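I caught Na-rae Hwang on a video call right after lunch, and she was still chewing when I asked how you teach a robot to get something out of a fridge. "You do it yourself, a lot," she said, laughing. "I mean *a lot* a lot."

Her group at Braltine skips the robot for most of the work. People hold the gripper in their own hands, do the chore, and the marker cubes on it let the software figure out where it was the whole time. They recorded some 800 tries this way, fridge tasks mostly (plus a few with drawers that she'd rather forget!). 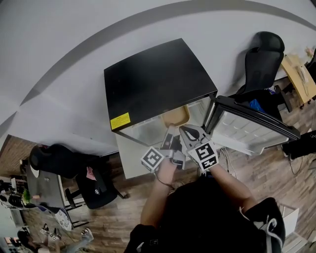 What surprised her was how much the mix of people mattered. With 500 tries from one very tidy person, the trained policy kept getting stuck at the door. Then they used the same number from seven people, and it did way better. "Everybody reaches in a little differently," she told me. "Some of us are kind of clumsy, and the robot needs to see that too."

I asked if clumsy was now a job requirement. "Sigrún would say I was hired for it," she said. That's Sigrún Lauritsen, who wrote the tracking code and wants the whole thing rerun in four new kitchens by May. Na-rae is already hunting for kitchens, so if you've got one in Ferkosdale, she'd love a call.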